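# About Edero

Edero makes quilted table mats and a short line of glazed tableware for bakeries, hotel breakfast rooms and home kitchens.

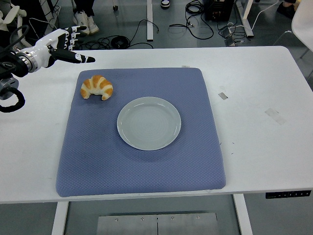
## What we make

Our main product is the Bemby mat, a square padded mat with a fine diamond quilt and a soft rolled border. It goes on a bare tabletop and takes one place setting, with room to the side for bread or a pastry. The blue-gray shade is our standard color and accounts for most orders. Other shades are dyed in batches, with a minimum of 100 mats per color.

The Rudd plate is round, with a low raised rim and a flat center. We developed the pale gray-green glaze to go with the blue-gray mat under indoor lighting. The flat center keeps a croissant or a slice of cake level while it is being carried. Faint rings in the center are part of the design and are not treated as a glazing fault.

Both products can be ordered separately. Cafes often buy the plates first and add mats later, usually after a change of tables.

## How we work

Edero was started by Declan Waaka, who had spent several years repairing upholstery for restaurants. The first mats were cut from leftover quilted cover cloth and sold to two bakeries on the same street. Declan still approves every new fabric before it is cut.

Cutting and sewing are done in Unit 200 of the Gronar building. Each mat is made from a top cloth, a padding layer and a backing. The three layers are quilted together as one sheet, cut to size and then bordered. Borders are checked by hand for flat spots at the corners, where the padding tends to thin out. A mat that fails at one corner is opened and refilled; a mat that fails at two is cut down for samples.

Plates are glazed and fired by a pottery workshop that works to our drawings. We inspect them on arrival for chips, warping and color. Glaze shade varies slightly between firings – if you need plates that match closely, order them together and mark the order "single firing."

## Care

- Shake crumbs off the mat before washing. Pastry flakes collect in the stitch lines.
- Machine wash cool, gentle cycle. Do not tumble dry.
- Dry flat. Hanging pulls the border out of shape.
- Butter marks should be treated with dish soap before the wash.
- The mat is a table mat, not a trivet. Do not place pans on it straight from the oven.
- Plates are dishwasher safe. Stack no more than a dozen high.

## Ordering and samples

Product codes are 2613 for the Bemby mat in blue-gray and 3001 for the Rudd plate in gray-green. Please quote them on all orders, including repeats.

Fabric swatches are free. Full-size samples are charged at the single-item price, and the charge is taken off a first trade order. The workshop closes for stocktaking in February – orders received during that time are entered when we reopen, in the order they came in.

Visitors can see the full color range at the Gronar building by appointment. Use the goods entrance and ring for Unit 200.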